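Visit report: Travero packing and fit-check rooms, open day
Filed by Mwangi Ogola, 2023-06-04

Travero opened its packaging building to trade visitors for one morning. I attended with Veronica Ardeleanu from our purchasing side. The interest for us was narrow: small rigid trays with a recess, of the kind we now buy in from Amwood, and whether Travero can hold the fit tightly enough for an item that goes in wrapped.

Reception was at the loading side, which was not marked from the road. Badges, shoe covers, a short safety talk. Groups were limited to 25. Ours was led by Deolinda Baptista, who runs the finishing section and answered most questions without referring them upward.

The first stop was the incoming store. Sheet stock is kept flat, on racks, and labeled by delivery. Baptista said that stock rests there for 4 days before cutting so that it settles to the temperature of the building. Veronica asked whether that period is shortened when orders are late. The answer was no, although the planning board next to the door had two jobs on it with no rest period entered.

The forming room was running one line at the time of the visit. Changeover between tray sizes was described but not shown. The minimum order for a standard recess is 200 pieces, and for a custom recess 875. The second figure is high for us. Tooling is charged separately and remains with Travero for as long as the part is in production.

Noise in the forming room made conversation difficult, and several points had to be repeated in the corridor. One concerned corner radius. A recess with rounded corners releases more cleanly from the tool, but the item going into it must then have some give at its own corners, or be cut shorter. For a wrapped item the folds of the wrapping collect at exactly those points. Pylyp Hnatiuk, who prepares the samples, recommended checking the fit with the item fully wrapped and never with a bare one.

The fit-check tables are in a separate room at the end of the building. The tops are large, white and kept clear apart from the pieces under test. 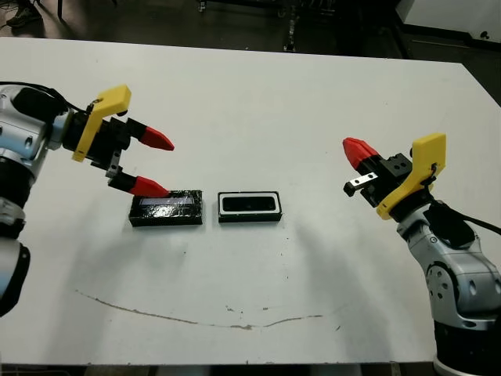
Tray with the thin white rim, next to a low black box with a shiny, wrinkled surface and a pale strip across the top.
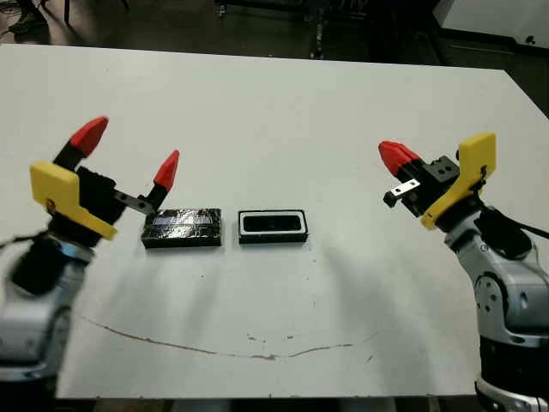 We asked for the allowance between item and recess. Hnatiuk would not give a general value and said that it depends on the wrapping. He offered to quote one against our own samples if we send them with the wrapping already applied. Veronica will arrange this in January, when the current Amwood order has run out.

Two matters remain open. The first is whether the rim can be supplied in black. The second is delivery, as Travero uses its own truck only for local customers and passes everything else to Shehata, whose rates were not available on the day. Tamara Ivanyshyn in their sales office has both questions in writing.

Coffee was served in the canteen afterward. Parking is limited, and visitors coming by car should use the lower lot.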